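Home | Topics | Crafts | Index

Table mat
By Amber Ashworth, Mon 5 January

A table mat is a flat sheet laid over a table or bench to protect the surface and give work a steady base. It is one of the most useful things a small workshop can own! Mats come in felt, cork, rubber and woven straw – the straw mats of Skikomura are a delight – and many makers keep 2 in use, one for cutting and one for glue.
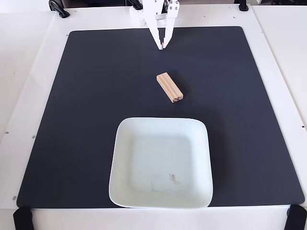
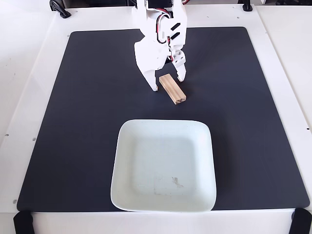 A mat in use as a work surface.

Dark mats make pale parts easy to spot, while light ones suit inks and dyes. The Whiteley pattern, 45 cm long and 27 cm wide, fits most home desks wonderfully well. Cork should be stored flat.

Last updated: May, by Siamak Esfahani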